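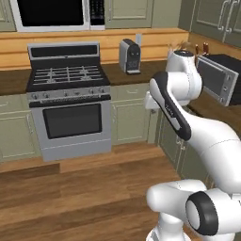 August, 9:40 in the morning, first coffee. The question I keep getting from upstairs is whether the Giltov stack can do kitchen chores yet, and my answer this week is "some of one kitchen, if you let me pick the chores." I spent yesterday on the toaster oven task (open the door, put the slice in, close the door), and I want to get it written down before I forget which of my theories were dumb. The green kitchen has the toaster oven on the right-hand counter with its glass door facing across toward the range, so the arm can't just drive straight in at it. It has to come up and over and then bend its wrist back around, and by then the elbow is way out to the side and there's not much range left to pull with. A person does this by shuffling half a step left. Our base is bolted down in the config, so no shuffling!

Run notes. Seed 3177 is still the one that shows the problem best, so please use it if you're trying to reproduce. Time limit is 90 seconds per attempt. I had it at 60 before and Kvido pointed out that half of what I was calling failures was the planner still thinking, which, fair enough. With the longer limit it gets the door open most of the time, and then on the way out it clips the handle with the side of the hand and the door swings partway shut again. It then carries on with the bread as if the door were open. Very confident. Bread meets glass.

Things I tried:

Slower retreat. Helps the handle thing, eats the clock.

Retreat straight back along the pull direction for a hand's width and only then lift. Better. This is what's checked in now, branch toaster-retreat.

Re-checking the door angle before the bread goes in. Should have been there from the start and I'm a bit embarrassed. If the door isn't open enough it now goes back and does it again, and you can watch it sulk back to the handle, which I enjoyed more than I should have.

Turning up hinge friction so the door stays put. Took it out again. It makes the numbers nice and the real one at Nasthorpe has a spring in it, so I'd be training on a lie.

Jinlong came by around the time I was doing the friction thing and asked why we don't just move the toaster oven. Because people's kitchens are like this! My mother's toaster oven faces sideways too, wedged up against the knife block, and she's not going to rearrange the counter so a robot can make her toast. I do get the point though. If you were buying this for a canteen you'd lay the counter out around the arm and half my week would vanish. I think that's the real split between shop floor and home: on a shop floor you get to move the toaster.

11:15, switched to the stove.

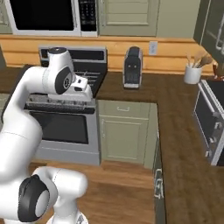

Edit Pálfi
Simulation engineer, kitchen tasks, Skamia

Stove wiping next. The task is to wipe down the cooktop, grates left in place, with the over-the-range microwave where it is, and that microwave is what makes the rear burners such a pain. With the hand over the back of the cooktop the arm is coming in high, and the collision padding around the upper elbow and the padding around the microwave start arguing with each other. The planner finds a path, but it's a silly one, a big loop out over the floor and back in again for every stroke. On the front burners it's lovely. Nice even strokes, left to right, and it looks like somebody who has wiped a stove before.

I got the padding down to 12 millimeters on the microwave only and the silly loops went away. Şengül is not happy with 12 and I said I'd write her objection in here, so: the real arm flexes under load, the real microwave won't be mounted exactly where the drawing says, and she'd like to be told before anyone copies that number to hardware. Consider yourselves told. Do not copy that number to hardware.

Coverage after a full wipe came out at 88 percent of the reachable surface, which sounds great until you look at where the missing part is. It's all right up against the bars of the grates, and at the back under the control panel, so exactly where the grease goes. I cook a lot of onions and I could draw you that map from memory. Anybody wiping a real stove lifts the grates off first, and we don't have that as a skill yet. We tried it in spring with the old Yüksel fingers and the grate either slipped or went up at an angle and dragged its neighbor along. Worth another go with the newer fingers, I think. Hülya has a pair in her drawer.

Also, and this is more a gripe than a finding, our sim has no idea what dirt is. A wiped patch is a patch the cloth passed over. There's no burnt-on ring that needs three goes and some swearing. I'd like even a crude version, say each patch gets a stickiness and needs a certain amount of pressure before it counts as clean. Kvido thinks he can do it with the contact forces we already log. If that works I expect the coverage number to drop like a stone and I'd be glad to see it.

I had a look at the coffee machine as a third task, between the range and the corner, and left it alone. Getting the hand to it should be fine, it's on the back counter with the open stretch in front. What stops me is that the mesh is one solid lump. No lid, no button that moves. Somebody has to cut it up into parts before there's a chore in there at all. Jinlong, you said you were bored?

So, for upstairs, and Hülya please soften this as needed: opening a toaster oven, yes, in a kitchen we know, slowly. Putting bread in it, often. Wiping a stove, the easy part of it. I still wouldn't leave it alone in my own place. I'd happily let it do the front burners while I stood there with a cup of tea and my hand on the stop button, and I realize that isn't saving me any time.

To do:

Rerun toaster with the door check on, other seeds, overnight.
Ask Nasthorpe for the actual spring stiffness on their door (I've asked once, ask again).
Grates: get the fingers from Hülya, start with lifting one, forget about putting it back for now.
Padding: sit down with Şengül and agree on a number we can both stand.
Whoever set the default wrist limit back to the old value, please come and see me, I'm not mad, I just lost a morning to it.

4:50, overnight batch queued. Leaving the second workstation logged in for it, please don't reboot.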